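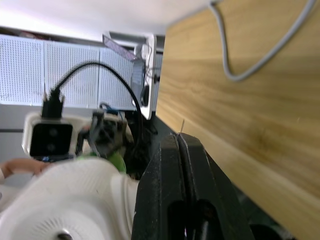 Quantas demonstrações gravadas o nosso grupo precisa para o braço aprender uma tarefa simples de pegar e soltar? Somos do clube de robótica da escola, a apresentação é em setembro e o tutorial que seguimos fala em 16. Acho pouco. Alguém já fez com turma de ensino médio?
Babatunde Ojo

Com 16 o nosso braço só repetia o movimento no mesmo ponto da mesa. Chegamos a 63, mudando a posição do objeto a cada gravação, e aí deu para apresentar. Mesmo assim eu desconfiaria de qualquer vídeo que mostre só as tentativas boas. Separe 9 posições que não entraram no treino e teste nelas -- se falhar na metade, o problema é variedade, e gravar mais do mesmo não ajuda.
Ekaette Aliyu

depende do robô. o pessoal do Trudia fez com menos, pelo menos é o que dizem
Brijesh Thakur

Dizem, mas no relatório do Trudia não aparece a taxa de acerto. Eu perguntei duas vezes e fiquei sem resposta. Outra coisa: deixem só duas pessoas gravando. Na nossa turma cada aluno conduzia o braço de um jeito e metade dos dados foi para o lixo.
Oluwaseun Ajayi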